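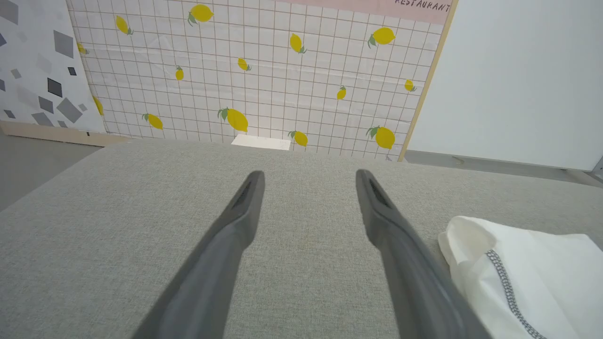

Light gray fabric covers the tabletop.

The Cost of a Clean Shirt

Laundry was the last thing anyone in Voso expected to argue about. The town had two coin laundries until December, when the one on the river side closed and left 600 households with a single place to wash. Ots, the shop that remains, has 25 machines and opens at six. By seven there is a line.

A wash there costs more than it did a year ago, and drying is charged by the minute. People have changed their habits to match. They wear jeans longer, wash sheets less often and carry damp clothes home to hang in kitchens and stairwells. In the older buildings that brings its own trouble, as the windows stay shut all winter and mold gets into the plaster.
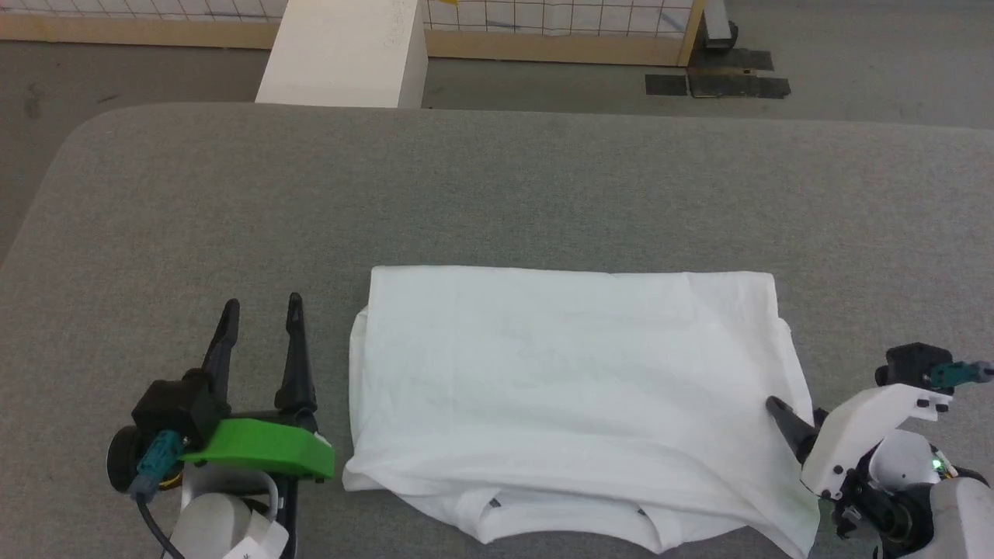

Cotton is the hardest thing to dry this way. A heavy towel can take two days indoors, and a shirt left bunched on a rack will smell sour by morning. Residents of the Bulidia apartments pooled money for a spin dryer, which they keep in the basement next to the bikes. It takes out most of the water in a few minutes. There is a sign-up sheet on the door - 60 slots a week, usually full.

The town has talked about reopening the closed laundry as a shared service. The pipes are sound, but the boiler needs replacing, and the building's owner wants a long lease. A decision is due before the cold weather starts.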